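Tremico opens second recording room for robot learning in Brudlow

Household task collection grows as the Sasholm project enters its next phase

BRUDLOW, 24 Apr 2018. Tremico has opened a second recording room at its Brudlow workshop, doubling the space it can give to collecting examples of everyday tasks for learning robot arms. The new room went into use this month and is already busy from morning until early evening. It is part of Sasholm, the company's project to build a shared library of small household jobs done by a person guiding a robot.

Sasholm started in November with one room, one arm and a short list of tasks. The list has since grown to 46, and most of them would be familiar to anyone who has ever cleared up after breakfast. Pick up a cup. Turn a cup so the handle faces the other way. Put a spoon in a bowl. Close a lid. Fold a cloth in half, then in half again. Each task is recorded again and again, with the object in a different spot each time, and the recordings are then used to train a program that tries to do the same task by itself.

"We are thrilled with how this is going," said Gertraud Fuchs, who leads the Sasholm project. "In November we were happy if we got through a morning without stopping to fix something. Now we have people arguing over who gets to do the cup tasks, because those are the ones where you really feel the arm doing what your hand is doing."

The person doing the recording, known in the workshop as the operator, holds a small copy of the arm and moves it by hand. The working arm follows. Joint positions and camera pictures are saved together the whole way through, along with a short written line that says what the task was. A single attempt is called an episode. Operators record 100 episodes of a task before it is passed on for checking, and no operator records more than 30 in one sitting. The limit came from the operators themselves, who found that their movements got lazy after that.
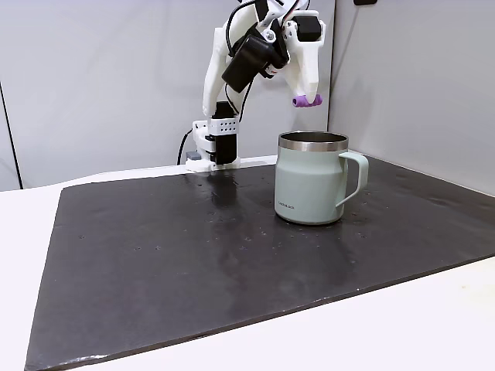 Cups and mugs have turned out to be the best teachers in the Sasholm library, and also the most stubborn. A plate is a plate from nearly every side, but a mug has an inside, an outside, a rim and a handle, and a person picks between them without thinking. The green mug on the mat is a good case: with its handle pointing off to the side and its mouth open to the gripper, there are several fair ways to go about it, and the purple fingertip hovering near the rear of the rim could be on its way to more than one of them. Sasholm asks operators to use all of those ways. Some episodes go for the rim, some for the handle, some for the body, and the written line records which one was meant. The earlier practice was to choose one grip and stick with it, and the programs trained on those episodes did well until the mug was turned a little, at which point they went for a handle that was somewhere else.

Shiny parts are another reason the team enjoys mugs so much. Polished steel picks up light from the ceiling and from the arm itself, and it looks different in every camera picture. Cloth and cardboard do nothing of the sort. Fuchs wants more of this kind of trouble in the library.

"If the only things a robot has ever seen are dull wooden blocks, it is going to have a rough time in a kitchen," she said. "Kitchens are full of steel and glass and things with water on them. We would like it to meet all that early, while the stakes are low and the worst that can happen is that a cup falls over."

Cups do fall over, and those episodes are kept. Each recording is marked as a clean success, a success after a second try, or a miss. The second group has become a favorite of the people who do the training. An operator who brushes a rim, backs off, and comes in again at a better angle has shown the program how to recover, and that is hard to plan for on purpose. During the first weeks of the project such episodes were deleted. Fuchs says she still thinks about them.

Checking is done by Mohammadi, the company's own review program, together with a person who watches the episodes back. Mohammadi looks for missing camera pictures, sudden jumps in the joint positions, and recordings that stop too early. The person looks for everything else: a written line that names the wrong grip, a sleeve in the way, an object that started in the same place too many times in a row. Reviewers never check their own episodes.

The second room was set up to be a near match for the first, with a few differences left in deliberately. The lights are placed a little farther back, and the cameras are mounted at a slightly different height. Programs trained only in the first room had become very comfortable there, and the team wanted to find out early how much they leaned on it. First trials in the new room were humbling, with several tasks that had looked finished going back on the list. The mood in the workshop was good all the same. One of the operators taped a sheet of paper to the door that reads "Welcome to somewhere else," and it has stayed up.

Tremico is also changing the way it brings in objects. Until now the project team bought what it needed. Starting this spring, anyone working in the building can put an item on the shelf between the two rooms, and if it is clean, unbroken and light enough for the arm, it will be given a turn. The shelf filled up in 3 days. It currently holds egg cups, a sugar tin, a garlic press, two travel mugs, a napkin ring and a plastic lemon, among other things. The lemon has already been recorded and is said to be very difficult.

"People walk past and ask how their egg cup is doing," Fuchs said. "I love that. They want to know if the robot has learned it yet, and sometimes I get to say yes, and sometimes I have to say that it is still pushing it across the table."

Work over the coming months will center on tasks with two steps, such as moving a cup and then placing a spoon inside it, or opening a tin and setting the lid down next to it. The team will begin with pairs made from tasks already in the library, so that programs can be tested on whether knowing both halves helps with the whole. Recording for the first pairs is under way in the new room, while the first room carries on with single tasks.

Tremico is looking for more operators in the Brudlow area. No background in robots or programming is needed, and training takes place on site with an experienced operator. Patience and steady hands are welcome, and left-handed people are especially encouraged to apply, as nearly all of the episodes in the library so far were recorded by right-handed operators. Shifts are half days, mornings or afternoons.

Schools and local groups that would like to see the recording rooms can arrange a visit through the Brudlow workshop. Visitors are invited to try guiding the arm themselves, and with their permission their attempts may be added to the library.

About Tremico

Tremico develops learning systems for small robot arms, with a focus on ordinary objects and ordinary rooms. The company's workshop in Brudlow is home to the Sasholm project and to the Mohammadi review program.

Press contact: Gertraud Fuchs, Sasholm project, Tremico, Brudlow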